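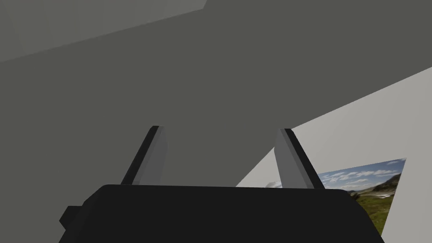
Wrist view tilt fault: frequently asked questions

Page last changed Fri 22 January. Applies to the Comier simulator package and the Brindar two-finger gripper model. Real arms are covered in a separate section near the end.

What is the fault?

During some simulated runs the wrist rolls away from the pose it was told to hold. The gripper stays open, the arm reports no error, and the run carries on. In the wrist view the walls and large surfaces sit at a slant behind the fingers, and there may be nothing in view that the arm could pick up. The policy keeps sending commands as if it were over the work area.

We call this the tilt fault. Older tickets call it "wrist drift" or "staring at the wall." They are all the same thing.

Which versions have it?

Comier builds 22 through 27. Build 21 and earlier used a different wrist solver and do not show the fault. A fix is planned for the build after 27, but we have not set a date.

What causes it?

The last wrist joint can reach the same gripper pose from two different angles. When the arm passes close to the point where the two solutions meet, the solver may switch from one to the other between steps. The joint limit check then clips the new angle, so the wrist ends up part of the way there. The check was written to clip without a warning, and that is why the log looks clean.

Does a slanted wrist view always mean I have the fault?

No. The camera is fixed to the wrist, so the view turns whenever the wrist turns. A normal side approach will show walls and pictures at an angle, with the fingers in their usual place at the bottom. One still can't tell you whether the pose was commanded. Compare the commanded and measured wrist angles for the same step. If they differ by more than 6 degrees for longer than a second, treat it as the fault.

The fingers are open and empty. Did the gripper fail too?

Not as part of this fault. The finger joints run on their own controller and respond normally while the wrist is off. If your fingers will not close on command, open a separate ticket under "gripper."

How often does it happen?

In our overnight test on the Ballar room layout it happened in 124 runs, most of them ones where the arm started with the elbow high. Your rate will depend on start pose and on how close the targets are to the base. The Tăng layout has wider spacing and we have only seen the fault there when the start pose was randomized.

Can I use the data from affected runs?

Do not train on it without filtering. The commands in the log are what the policy asked for, but the images after the switch come from a pose it did not ask for. A model trained on those pairs learns the wrong match between view and motion. Steps from before the switch are fine to keep. The filter script in the tools folder cuts each run at the first bad step and writes the rest to a reject folder. Please keep the reject folder until the fix is out — we may ask for it.

Success labels on affected runs are still correct. They come from object positions and do not use the wrist camera.

Is there a workaround?

Yes, two.

Set wrist_branch to "hold" in the arm config. The solver will stay on the solution it started with. Some poses near the base will become unreachable and the run will end with a reach error.

Or change clip_action from "silent" to "stop". This does not prevent the fault, but the run ends at the first clipped step. Expect roughly twice as many short runs on the Ballar layout.

You can use both together. We do that on our own test machines.

Does restarting the simulator help?

Only for the run in progress. The fault comes back with the same seed and start pose.

Can it happen on a real arm?

The same solver code is in the real arm driver, so we have to assume it can. The driver has its own speed limit and stops on a large position error, and we have had no reports from hardware. Even so, a wrist that turns without being told to is a hazard to hands and cameras. Until the fix is released:

Set clip_action to "stop" on every real arm.
Do not reach inside the guard while the arm is powered, even if it looks idle.
Do not replay a simulated run on hardware until it has passed the filter script.

If a real wrist moves unexpectedly, press the emergency stop and leave the arm where it is. Save the log before you power it back up, as the driver overwrites it on start.

What should I send with a report?

The build number, layout name, seed, arm config file and full joint log. Add wrist camera stills from just before and just after the angles split, if you have them. Video is welcome but we can't work from video alone.

Where do I send it?

Use the tracker and pick the label "wrist-tilt." Reports on builds older than 22 will be moved to the general queue.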